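Search this site Enter keywords Search
Jul 10, 2023 | By the Undwood project desk

Progress report: small goods packing, Farnport

We're so pleased with how the packing work has gone since April! Your grant has now paid for 386 finished bags (a good few more than we dared to promise), and the round white table up by the big windows has become everyone's favorite place to work. There's room to lay out the little items, with the rooftops and trees to look at in between.

The thin plastic bags do crumple, and getting them open is still the slowest part of the job, so we've set aside 30 to try with a wider mouth. Forkness has offered to store the finished ones for us until fall, which was very kind of them, and we'll send the full costs with our next report.

Last updated: 2 days ago

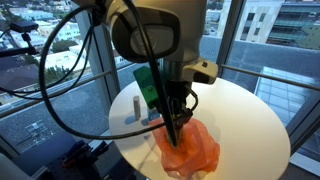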